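About Wostow

Wostow is a small company in Brakidside. We make practice rooms in software for two-armed robots, and we sell them as a kit with the name Jinstead. Morven Lindsay and Conall Tully started the firm with one customer, a packing company which wanted to test its new robot before it came in the door.

Today the kit has 38 tasks, most of them from the kitchen and the grocery store. Each task gives you a table, some goods and a clear goal. In the grocery set, the robot works with cans, a squeeze bottle and a slatted wooden crate.

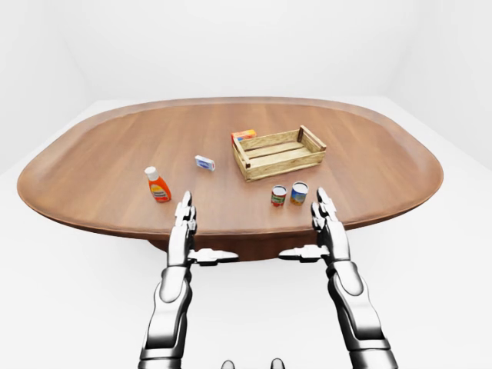 What you get

The license is for 2 robots and includes 518 ready start positions. You can also move the objects yourself — no programming is needed for this. Our support answers in English on all working days.

Visit us

Our office is in the Hepburn building, second floor. We hold an open day each October, and we have place for 40 guests. Please write to Conall before you come.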